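A automação chegou à arrumação dos sapatos
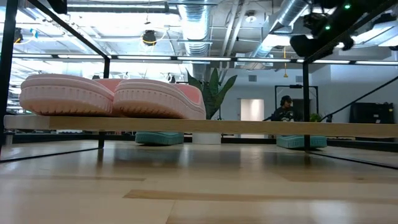
Trabalho na Stirura há tempo suficiente para ter visto três "revoluções" no armazém, e desconfio da quarta pela mesma razão que desconfiei das outras: quem a anuncia nunca fez um turno de devoluções. O plano da Mavora é pôr uma máquina a pegar em cada par que volta, endireitá-lo e devolvê-lo à prateleira. No papel são 500 pares por turno. Pois olhem para um par de ténis cor-de-rosa pousado numa tábua, com aquelas solas grossas e um pé meio sobreposto ao outro, e digam-me onde é que se agarra. Uma colega resolve isto sem olhar, enquanto fala do jantar. A máquina, segundo o que nos contaram na reunião de agosto, precisa que o sapato esteja "numa pose conhecida". E quem o põe na pose conhecida? Adivinharam.

É isso que me incomoda. Na Erndale, onde trabalhei antes, instalaram o sistema da Kravets e disseram que ninguém ia perder o lugar. Ninguém foi despedido, é verdade. Mas os contratos a prazo não se renovaram e quem ficou passou o dia a alimentar um tapete, ao ritmo do tapete. Antes decidíamos a ordem do trabalho, parávamos para separar um par estragado, trocávamos de posto quando doíam as costas. Depois éramos 2 pessoas por linha a responder a luzes.

Perguntei quanto custa cada posto automático e não me souberam dizer. Perguntei pelas pausas, e ficou para outra reunião. Sobre a produtividade, claro, havia um gráfico: subia roughly... perdão, "cerca de 10 por cento", diziam eles, sem explicar em relação a quê.

Vou continuar a perguntar. A próxima reunião é às três da tarde, mesmo na troca de turno, quando metade de nós já vai a caminho do autocarro.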